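Savley abre en Tavivon un taller para ordenar la casa sin tirar media vida

Tavivon, 4 de agosto de 2020

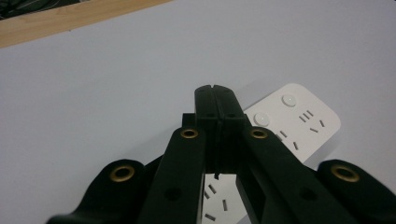
Savley, la pequeña firma dedicada al orden doméstico, estrena en septiembre un taller para hogares en los que hay un sitio para cada cosa y cada cosa está en otro. Las sesiones se celebrarán en el local de la calle Adamczyk y la inscripción queda abierta desde hoy.

El programa dura 3 semanas y se reparte en 12 sesiones de tarde. Empieza por el cajón de la cocina donde conviven pilas, gomas elásticas y las instrucciones de una batidora que murió hace dos mudanzas. Sigue con armarios, trasteros y cajas de cartón rotuladas con la palabra «varios», que para la firma constituyen un género literario propio.

«La gente llega pidiendo más estanterías y se suele marchar con menos tápers», explica Oliwia Bielecka, directora de Savley. «No prometemos la felicidad. Prometemos que encontrará las tijeras — las buenas — antes de que termine el otoño».

La firma hizo en mayo una encuesta entre 766 clientes y lectores de su boletín. La mayoría reconoció guardar al menos un cable cuya utilidad desconoce, y una parte notable declaró que no piensa desprenderse de él. El taller respeta esa postura y le dedica una tarde entera.

Los asistentes trabajarán con objetos traídos de casa, hasta un máximo de dos cajas por persona. Se practicará cómo doblar ropa de cama (incluida la sábana bajera, con la que Savley recomienda paciencia y expectativas modestas), cómo embalar vajilla para una mudanza y cómo etiquetar de modo que otro miembro de la familia entienda la etiqueta. Quien venga en pareja podrá solicitar mesas separadas.

La matrícula cuesta 29 euros e incluye el cuaderno de trabajo y un juego de etiquetas. El mobiliario de prácticas lo suministra Fokton, fabricante de baldas y cajoneras. Los grupos serán reducidos y se asignará plaza por orden de llegada, también a quienes nunca llegan a la hora.

Las solicitudes pueden entregarse en el propio local, en horario de tarde. Los medios que deseen entrevistar a Oliwia Bielecka o visitar el taller deberán concertar cita con el departamento de prensa de Savley. Se ruega no traer bolígrafos de regalo: ya tenemos.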